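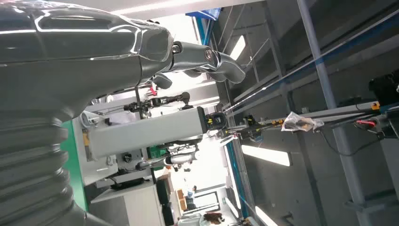

Week 2: Looking up before you lay out a workshop

Right, notes from the second session, typed up by me (Konrad Kalinowski) on 08/02/2023, so blame me for the spelling.

I always start with the ceiling. Most of you drew your floor plans first and then tried to squeeze the lights in afterwards, and I did exactly the same for years! Fluorescent panels, a blue overhead beam, a steel pole, a long rail with a blue stripe - all of that takes up room, and your plan has to know about it.

Then come down to desk height. Put the monitor where a person can get at it without stepping over cabling. White desks and cabinets are fine (they show the dirt, so they get wiped). Keep an eye on cardboard boxes as well. They love a doorway, and once there are a couple of them by the door people stop seeing them.

Bagging things up: clear plastic is my favourite for anything hanging from a rig. You can tell there's something in there and the dust stays off. Write the name on the bag, please - I once opened 23 of them looking for one bracket.

For next time:

Read the Kadlec handout up to page 171, skipping the bit on drains.
Draw the ceiling of any room you work in, with the lights and beams marked, on one sheet of A3.
Add the doorways in a second colour and mark whatever is standing near them.

The Dotura plans we start in October are much bigger, so do get the practice in now. Bring a soft pencil.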